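Sivuvon Film Board > Events and Screenings > Sointu Heinonen evening in Wernport, who went?

reelchange_dan
ok so who was there. Karppinen theater, 8th March, "An Evening with Sointu Heinonen," screening of Plovari plus conversation plus audience questions. $26 with the fee. got the email in February and bought it in about a minute without reading what it was. I have been on that mailing list since some film series thing in college and never once gone to anything

short version, movie amazing on a big screen, conversation was weird, questions were painful. longer version when I've slept. wanted to start the thread before everyone forgets

mothlight
I went. Row H. Loved it, even the painful parts. Guy behind me ate an entire rotisserie chicken, or it smelled like one

tuppence
Didn't go. 26 bucks to hear someone refuse to answer questions. She's been doing the same routine for years, says "I don't know, what do you think" and everybody claps

mothlight
she did NOT do that though. she talked for like ten minutes about the ferry scene. where it was shot, how they lost a whole day to fog and then used the fog

reelchange_dan
slept. ok notes, sorry for the order

- started late. doors were late too. line went down past the parking garage
- no intro at all, lights just went down, which I liked
- the print. ok. was told it'd be 35mm. it was not 35mm. was a digital file and the blacks were kind of gray the first reel (not a reel)
- the sound was LOUD. the foghorn bit, I felt it in my teeth
- conversation with Jalen Park. he was fine?? clearly nervous. had cards. read from the cards
- she wore a coat the whole time

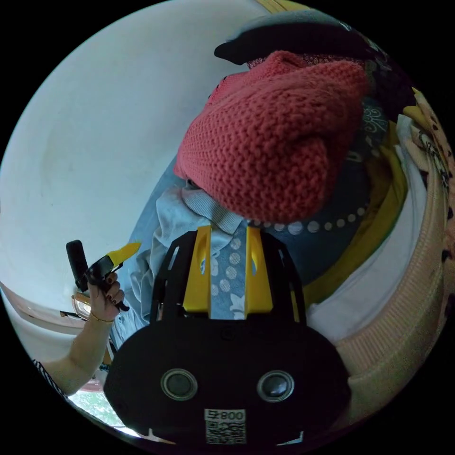

blue patterned fabric between the yellow fingers

galosh
Going to stick up for Jalen Park. Have you ever tried to interview someone who leaves that much silence. He asked decent questions. The one about her editor, Vilja Harju, was the best part of the night and you didn't even mention it

reelchange_dan
ok yes the Harju one was good. forgot. she said Harju cut the whole second half without her in the room and she watched it once and changed nothing. I don't totally believe that but great story

tuppence
She told that story about a different movie in an old radio interview. Different editor too

galosh
source?

tuppence
It was on the radio. I don't have the radio

pinwheel_ann
lurker, first post. I drove up for this, three hours each way, and I don't regret it, but I want to complain about the website. It said general admission. I got there early because of general admission. Then they had assigned seats on the ticket in tiny type, mine was behind the pillar. The left pillar. If you know the Karppinen you know the pillar. Asked the usher and he said the pillar seats are "partial view" which the website does not say anywhere, I checked again on my phone in front of him

mothlight
oh no the pillar

galosh
Email the box office. They refunded me half for a pillar seat once, it was for a dance thing but same pillar

pinwheel_ann
did it yesterday, will report

saltlick
anyone know whos idea it was to show Plovari and not one of the short ones? I love it but it's long and then you've got a conversation starting when half the room is thinking about the last train. I left at the second question. From what I hear I picked the right moment

reelchange_dan
you missed the guy who asked her to read his script

saltlick
no

reelchange_dan
he had it with him. held it up. she said "how many pages" and he said a hundred and ninety and she just said "ok" and looked at the next person

mothlight
I thought that was kind of sweet?? she wasn't mean about it

tuppence
See this is what I'm talking about. You pay to watch a person be asked to read a script

galosh
You didn't pay for anything tuppence you stayed home

tuppence
Correct, and I watched Plovari at home, on a disc, with the good blacks
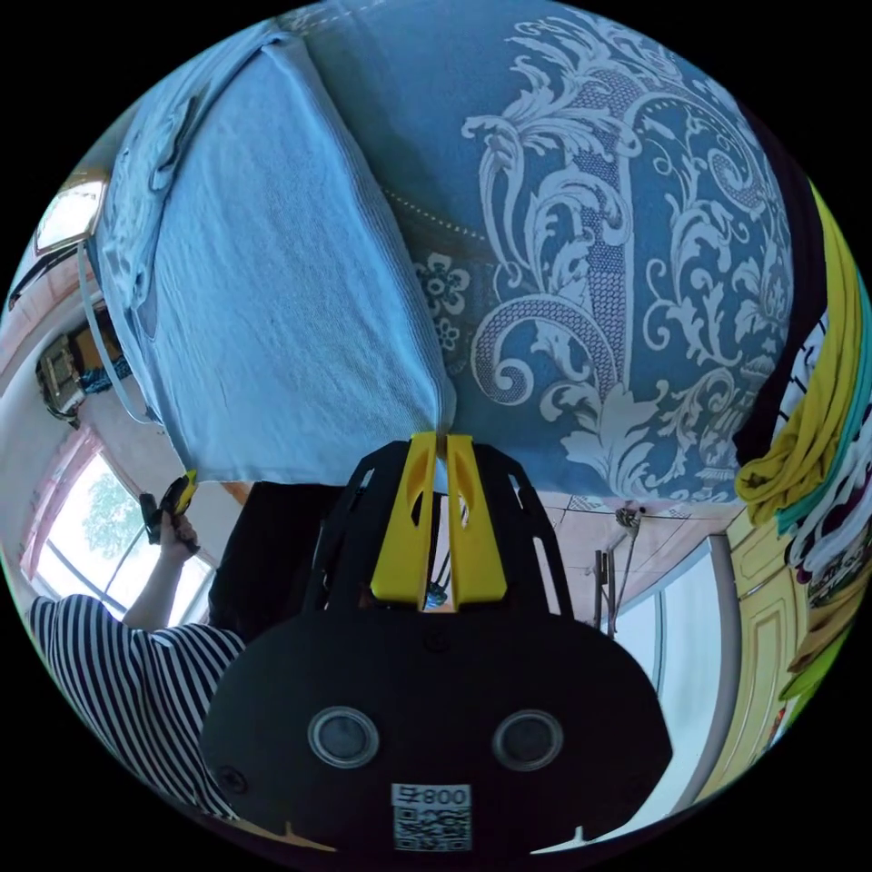 light blue towel, folded

bwillet
Jumping in on the 35mm question becuase I had a email back and forth with them before I bought. They never promised film. The first announcement said "new restoration." Somebody on this board turned that into 35mm, I think in the winter thread, and then it got repeated. The restoration is digital, there isn't a new print. There's an old one and last I heard it's pink

reelchange_dan
huh. might have been me in the winter thread. sorry

bwillet
It was you lol

saltlick
still. first twenty minutes looked washed out and that's not the restoration, I saw the same restoration at a different place last year and it was inky. I think a house light was left on. there's a little work light stage right they forget about

mothlight
there WAS a light. I thought it was an exit sign

galosh
Exit signs are red in there. This was white, low down. It went off around the wedding so somebody noticed

pinwheel_ann
I couldn't see it. Pillar

mothlight
ok since nobody's said it. The wedding scene in a full room. I've seen that movie maybe a dozen times alone and never laughed at the uncle. The whole place went. people were howling. Then it turns and you could hear everybody stop. That's worth 26 dollars to me by itself, I don't care what she said after or what kind of light was on

tuppence
Fine. That I'm jealous of

saltlick
I laughed at the uncle and then felt terrible for about an hour

reelchange_dan
re the conversation, does anybody remember exactly what she said about Anneli Riihimäki not coming back for the next one? I wrote down "she has a garden now" and I can't tell if thats a quote or me being tired

galosh
Quote. Park asked if Riihimäki was retired from acting and she said "She has a garden now." Then a long pause. Then "It's a big garden." Huge laugh

bwillet
Might be reading too much into it but I took it as they're not speaking

galosh
I took it as she has a big garden

bwillet
They made four films together and there's been nothing since. No joint appearances, Riihimäki wasn't in the restoration extras. Something happened

mothlight
people can stop working together without it being a Thing. maybe she likes plants

bwillet
The composer left too. Kauppinen. Valtteri Kauppinen did the music on all of them and now it's somebody new on the next one. Two in a row

reelchange_dan
someone asked about Kauppinen! row in front of me. she said he's doing the music for a video game and it pays better

tuppence
Ok now I wish I'd gone a little
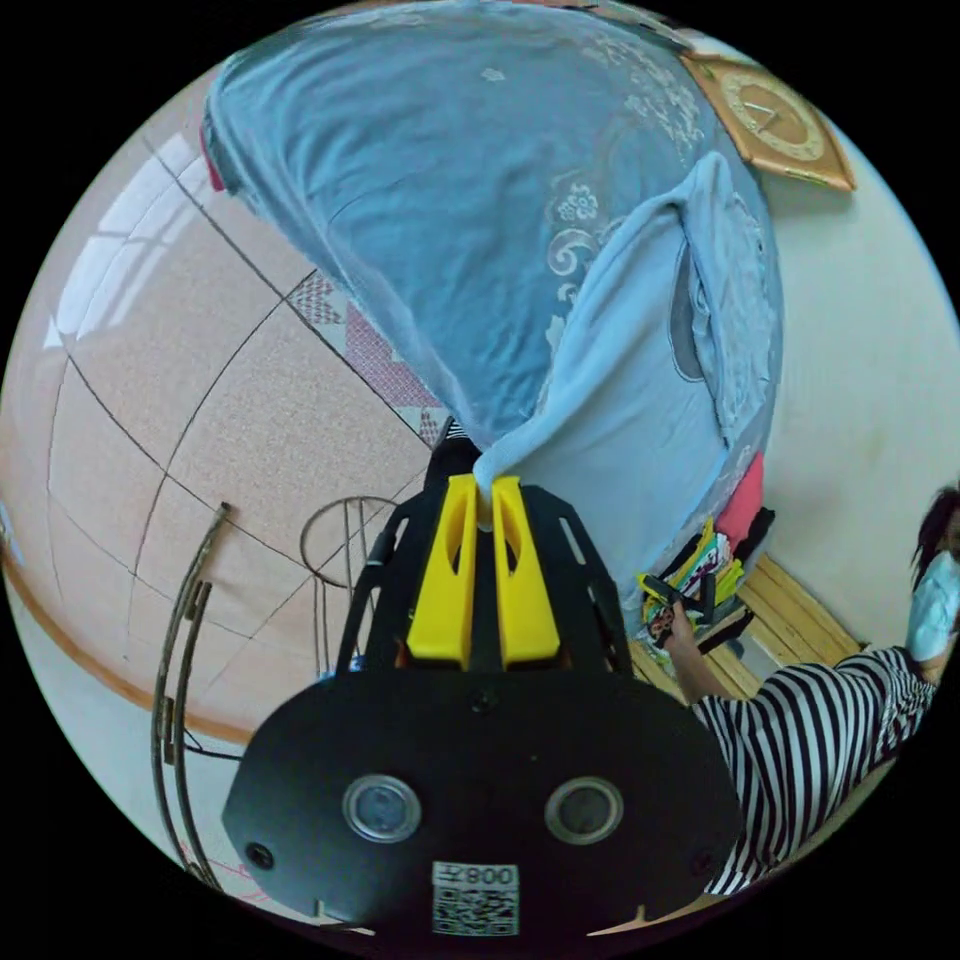
blue cloth with white floral print

saltlick
what was the last question, I was on the train by then

mothlight
a kid, maybe 15, asked how you know when a scene is over. and she thought about it for ages and said when you start looking at the furniture

galosh
Which is a good answer

saltlick
it's an ok answer

reelchange_dan
I've been looking at the furniture in everything I've watched since. ruined a perfectly fine cop show for me last night

tuppence
Is she touring this or was it a one off? Asking for nothing in particular

bwillet
One off as far as I know. The host series does one of these a season. They send the same email every time, "rare," "intimate," "unforgettable." Intimate in a room that size. I saw the seating figure somewhere, think it was 2,094 with the balcony

galosh
Balcony was closed

bwillet
Less then. Still not intimate

pinwheel_ann
Box office wrote back. They're offering a voucher, not money, good for six months, only for their own series. I live three hours away. I said thank you and could it be money please. Waiting

galosh
Push on it. Mention the words general admission. Screenshot the page before they change it

pinwheel_ann
They changed it. It says reserved seating now. I do have the confirmation email though and that one still says general

saltlick
oh that's your money right there. forward it to them, don't even add a message

mothlight
did anyone get the program? they ran out by the time I got in. would love a scan of the essay, the one on the harbor stuff

reelchange_dan
I've got one, it has coffee on it. essay's two pages, bottom of the second one is a bit brown but you can read it. will scan at work if the scanner's free, dont hold me to a day

mothlight
coffee is fine!! thank you

bwillet
The essay has the wrong year for Plovari, fyi. Also calls the ferry a "fishing boat" the whole way through

galosh
It's a ferry. It has cars on it

bwillet
I know it's a ferry

pinwheel_ann
Money!! Half back, on the card. They said the pillar seats will be marked from now on. Thanks galosh and saltlick

galosh
Nice. Next time sit right side, anything past seat 12, and bring a sweater, it's freezing over there

reelchange_dan
scan's up in the downloads section. page two is darker than I thought, sorry, if you can't make out the last paragraph message me and I'll type it out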